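Marnlow Questions Weight Claims for Wheeled Armored Carriers, Opens Its Own Trial Records

DRULNESS, July. Marnlow, an independent test house for military vehicles, today released its review of add-on armor kits for wheeled troop carriers. The review finds that the figures most often quoted to buyers tell them little about how a vehicle will drive once the kit is fitted and a full squad is on board.

The work centered on the Nerkari, an eight-wheeled carrier offered with bolt-on side and belly panels. Marnlow ran the vehicle for 1,000 kilometers at its Drulness site, over paved road, gravel and wet clay, first bare and then with the full kit. Sales sheets for carriers of this class usually give one top speed, one range and one protection level. A reader could be forgiven for thinking all of them apply on the same day to the same vehicle. Marnlow doubts that, and its own results do not ease the doubt.

With the kit on, the Nerkari carried an extra 700 kilograms before anyone loaded ammunition, water or radios. It still met its road speed. It did not meet its stated range, and on wet clay it bogged down in places where the bare vehicle had passed without help. Brake wear on the front axle was also heavier than the maintenance plan allows for. The maker has been given the full data and has asked for a second run with a different tire. Marnlow has agreed, though it sees no reason to expect that a tire will fix the range.

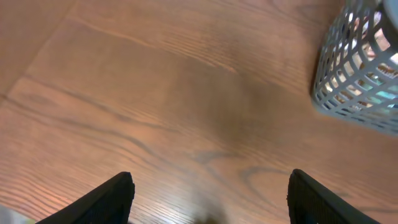 Panel joints are a second area where Marnlow believes buyers are being asked to take too much on trust. Makers like to talk about the panel and say much less about the line where two panels meet. Two boards set edge to edge in a tabletop leave a faint straight seam even under a glossy finish, and armor has the same problem with far more at stake. On the Nerkari, the joints on the left side had opened slightly by the end of the trial. Marnlow does not claim this makes the vehicle unsafe. It does say that a protection level measured at the middle of a fresh panel should not be printed as if it covered every joint on a vehicle that has been driven hard.

The third finding concerns time. The kit is described as a field fit, and the supplier puts the job at 3 hours with a trained crew. Marnlow's mechanics, working indoors on a level floor with a hoist, needed 5. The supplier's crew was invited to show how the shorter time is reached and has not yet picked a date. Until it does, Marnlow advises planners to use the longer figure and to ask what happens when there is no hoist.

The review was paid for by Mendoza, a parts and repair contractor that bids on support work for wheeled fleets. Readers should weigh that. Mendoza saw the findings at the same hour as the vehicle maker and had no say over the text, but it may gain from any finding that points to more upkeep. For that reason the raw trial records are being released along with the report, including two runs that were stopped early and would normally be left out.

Marnlow makes no recommendation for or against the Nerkari. The tire retest will be reported in the same form, whichever way it goes.

Copies of the review and the trial records are available on request from the Marnlow press desk at Drulness. A briefing for trade press will be held at the site on Thursday at 10 a.m. The vehicle will be on display with the kit fitted, and the left side joints will be open to inspection.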